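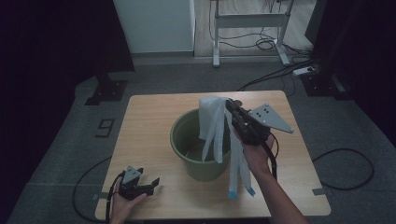

Green plastic bucket with a small amount of dark liquid in the bottom, and a white plastic bag held over it.

Diluting liquid feed for container plants

Liquid feeds are sold as concentrates and must be diluted before use. Most failures with pot-grown plants come from a mix that is too strong, from uneven mixing, or from feeding into dry compost. The method below applies to any general-purpose concentrate with a stated dilution ratio.

Working out the quantity

Ratios on the label are given as concentrate to water. At 1:100, one part of feed goes into 100 parts of water, so 10 ml of concentrate is used for 1000 ml of water. Convert everything to millilitres first. Caps and spoons vary and should not be used as measures unless the maker states their volume.

For seedlings and newly potted plants, halve the amount of feed and leave the water as it is. For 600 ml of water at 1:100, the full dose is 6 ml and the half dose is 3 ml. A 5 ml oral syringe, marked in steps of 0.2 ml, is accurate enough for both.

Mixing

1. Shake the concentrate for half a minute. Seaweed and plant-based feeds settle in storage.
2. Measure the concentrate into a clean bucket or can.
3. Add a third of the water and stir until no streaks remain at the base.
4. Add the rest of the water and stir again.
5. Rinse the syringe at once. Dried feed blocks the nozzle.

Do not mix two products in the same bucket. If a soluble powder is used, dissolve it in a little warm water beforehand - undissolved grains sink and end up in one pot.

Applying

Water the pots with plain water an hour before feeding. Apply the diluted feed to the compost, keeping it off the leaves, until it starts to drain from the base. Empty saucers after 20 minutes. Early morning is best in warm weather.

Feed every two weeks from April to August. Stop when growth slows.

Storage

Diluted feed does not keep. Use it the same day and pour any surplus on a border, well away from ponds and drains. Keep the concentrate in its original bottle, out of frost and direct sun.

White crust on the compost surface is a build-up of salts. Scrape it off, flush the pot with plain water three times, and miss the next two feeds.

Text: Saimi Koivisto. Dilution figures checked by Kathleen Heffernan.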